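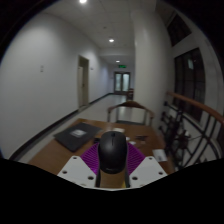 Which fingers should I start with if I've never used a hand-held gripper before?
Start with the ribbed fin fingers, the softer of the two sets we lend out. They bend round whatever you're holding, so you don't have to line things up perfectly, and most people are picking up ordinary desk objects quite happily within a few minutes. The flat Milden pads are lovely once your hand has settled down, but they do punish a crooked approach, and it's a shame to spend your first afternoon feeling cross with yourself!

What's a good first object?
A computer mouse, every time. It's domed, smooth and light, and it has no handle to help you, so you find out very quickly what a finger can and can't do. When you're tired of the mouse, move on to a card lying flat on the table (much harder than it sounds) and leave cables until last.

How do you compare one set of fingers with another?
In the plainest way we could think of. Each object gets 11 lifts with one set, then 11 with the other, from the same table and by the same person. A lift counts if the object comes clear of the surface and goes back down without being dropped. For our spring comparison in March we logged 459 lifts altogether, a few of them spoilt by a loose mounting plate, and we've left those in the table with a note beside them so that you can make up your own mind.

And the result?
The fins did better on anything rounded, and the Milden pads did better on thin, flat things, particularly cards. On small boxes there was hardly anything between them. I had expected the pads to win there and I'm still a little puzzled, so if you have boxes of your own to try, please do send us your numbers.

Does it matter what else is on the table?
It does, rather more than we first thought. A bare table flatters every gripper. Put a laptop, a cable and a few scraps of paper down and you have to think about your angle of approach, and that's where wide fingers start to be a nuisance. We now do half our lifts with a cluttered table and half with a clear one.
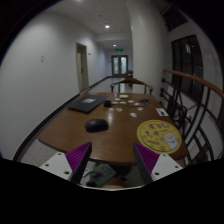

Maricruz Ayala wrote to say that she finds the fins too wide for close work: "I kept nudging the thing next to the thing I wanted. With the Claltia narrow set I lost some grip on the round objects, but I stopped moving everything else about."

Is the Claltia narrow set worth having, then?
If your objects sit close together, I'd say yes. It fits the same plates with 4 screws and takes very little time to swap. Just go gently when you tighten them.

How long do the fingers last?
We look ours over after every 200 lifts, mostly at the tips and the base of the ridges. A small nick is nothing to fret about, but a split will spread, and then your results begin to drift without your noticing.

Can I borrow a set?
Please do. Write to the Flostero desk, tell us which plates you have, and we'll post out whichever set is free.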